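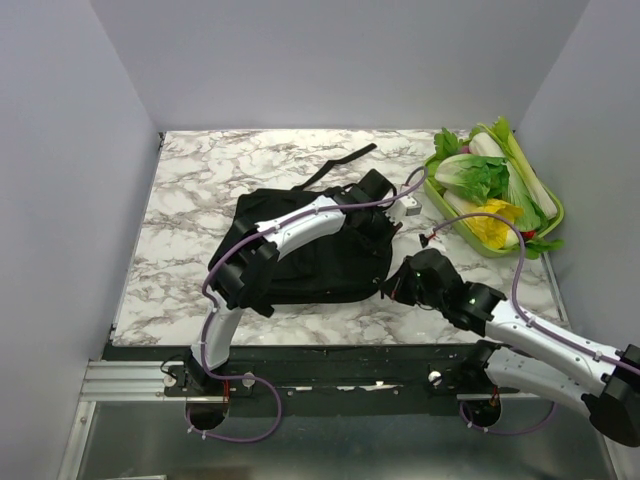
Replacing a zipper slider without replacing the zipper

June 11, 2024

Most zippers that get called broken have a worn slider. The teeth or coils are usually fine. The slider is a small cast part with two channels that meet at a Y, and its job is to press the two sides together at a fixed angle and spacing. After enough cycles the channels spread. The spread is a fraction of a millimeter, but that is enough for the coil to pass through without locking. The zipper then opens behind the slider, first under load and later all the time.

I have been repairing my own bags and jackets since I moved to Juntunen, where the nearest repair counter is a long drive and charges a flat fee that makes no sense for a one-dollar part. I started keeping a log in April of last year. It has 13 entries. In 11 of them the fix was a new slider or a squeeze on the old one, and the other two had torn tape, which is a sewing problem.

Identifying the size

Zipper size is nominally the width of the closed teeth in millimeters. A number 5 measures a bit more than 5, a number 8 a bit less than 8, and a number 10 is usually close. Many sliders have the size cast into the back. If yours doesn't, close a section of the zipper and measure across it with calipers, then check the type: coil, molded plastic, or metal. Sliders do not swap between types even when the number matches. I lost an evening on a molded number 5 slider that would go on to a number 5 coil and then jam every time.

There is also reverse coil, where the coil faces the inside and the outside looks like plain woven tape. It is common on luggage and daypacks. It takes its own slider, with the pull on the opposite face. Sellers mix these up. The Ovis kit I bought had its reverse coil sliders in the bag marked standard, and I only caught it by comparing them with one I had already removed.

The squeeze

Before replacing anything, try closing the channels. Move the slider to the open end, grip one side with small pliers at the rear (the end where the two channels have merged), and press gently. Do the same amount on the other side. Test. Repeat. Stop as soon as the zipper holds, because too much pressure will bind it, and cast zinc does not bend back. It cracks.

A squeezed slider is a temporary repair. The plating is already worn and the channel keeps wearing. On my work jacket the squeeze lasted 6 weeks. On a tent door it has lasted more than a year, but the tent is out maybe ten nights in a season.

Replacement

1. Find the end with access. On a jacket this is the top, after removing the top stop. On a bag both ends are normally sewn into a seam.
2. For a bag, open the seam with a seam ripper just far enough to free both tape ends. An inch is plenty.
3. Cut the old slider off with end nippers. Wear glasses - the pieces travel.
4. Feed both tape ends into the new slider, keeping them even. A table fork clamped upright holds the slider well.
5. Pull the slider a few inches along and check that the two sides line up at the far end. If they are off by one tooth, take it off and start over.
6. Sew the seam closed with bonded polyester thread and backstitch past the old line on both sides.

I use the Koston nippers for step 3. They are short and ugly and have cut everything so far, including a steel pull I should have left alone.

Lubrication

Paraffin or a dry zipper stick on coil, graphite on metal. No oil. Oil holds grit, and grit is what wore out the first slider. Brush the coil with an old toothbrush and plain water before applying anything, and let it dry overnight.

Parts

Nindent sells loose sliders by the piece, with the cast number listed, in a catalog of 1,229 items that has no working search. The coil sliders begin on page 306. The minimum order is low enough that I now keep two each of number 5, 8 and 10 in a film can, plus one reverse coil 8.

Next entry in the log is a sleeping bag with a two-way separating zipper. The bottom slider on those takes most of the abuse, and I have not yet found a source for the matching retainer box.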